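Gallery: Tabletop Rearrangement in Simulation, Draveo Scene Set

Stills from the Draveo project, with short notes by Raelene Bolger and Rocío Ledesma. The method is called Ciseck. It learns to rearrange small objects on a table from rendered scenes, and the policy that comes out of training is then tested on new layouts of the same kinds of objects. The full write-up covers the math. The notes on this page are for readers who want to know what the training data looks like and what we learned from making it.

Background

The project began with a simple question. When a policy trained in simulation fails on a new layout, is the fault in how it sees the objects or in how it plans the motion? Most of our early results mixed the two together. Ciseck keeps them apart. One network proposes which object to move and where to put it. A second network produces the arm motion. Each can be scored without the other.

Scenes are built in Troven, our in-house layout tool. It places cups, balls, tiles and blocks on a tabletop, checks that nothing overlaps, and lets everything settle under gravity before the first command is sent to the arm. The arm starts above the table with the gripper clear of the objects, so the first decision is always which way to go.

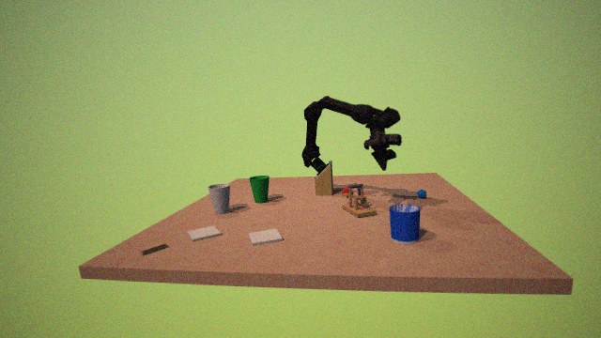

We kept the backdrop plain on purpose. In an earlier version the scenes had room interiors behind the table, and the proposal network picked up on them. It did well on rooms it had seen and poorly on the rest. Taking the rooms out cost us nothing on the motion side and made the failures much easier to read.

Shadows were left in. Raelene ran a version with no shadows at all, and the policy became worse at judging how far away a ball was. With shadows on, it reached the right spot more often, including on layouts where the light came from a direction it had not been trained on. We did not expect the second part and have not fully explained it.

Render quality is low compared with what the software can do. Rocío tested cleaner renders on a smaller set and found no gain that would justify the extra time. A grainy render is good enough for objects of this size, and it let us finish the whole set on the machines we already had.

Test set

The test set has 216 layouts. None of them share an object arrangement with the training data, though the object types are the same. Each layout comes with one instruction, such as moving a ball into a cup or placing a block on a tile. A trial counts as a success if the object is resting at the goal when the time limit runs out. Dropping it and picking it up again is allowed.

Every layout was run with 4 random seeds. We report the average and also list the layouts where the seeds disagreed, which turned out to be the most useful table in the paper.

What went wrong

Most failures fell into two groups. In the first, the proposal was right but the arm brushed a cup on the way to the target and knocked it over. Cups that sit between the arm and the goal are the hard case, and the motion network tends to cut the corner. Raising the approach height fixed many of these and made each trial almost 12 percent slower.

In the second group, the proposal itself was wrong. The usual mistake was choosing the nearer of two cups when the instruction named the other one by color. Gray cups caused more trouble than blue or green ones. We tried adding more gray cups to the training set, which helped a little.

A few failures fit neither group. Balls rolled out of reach in nine layouts, and we left those in the count as failures.

Comparison with the single-network version

The earlier version, Gilchrist, used one network for everything. It trains faster and is easier to set up. On simple layouts with few objects it does as well as Ciseck. The gap opens up when there are objects in the way, and it is widest when the instruction asks for two moves in a row. We still use Gilchrist for quick checks when the layout tool changes.

Next steps

Rocío is working on instructions that name a spot on the table by its position next to other objects. Raelene is rebuilding the approach planner so that height is chosen for each move separately. The layout files and the trial logs will go up with the next release in December.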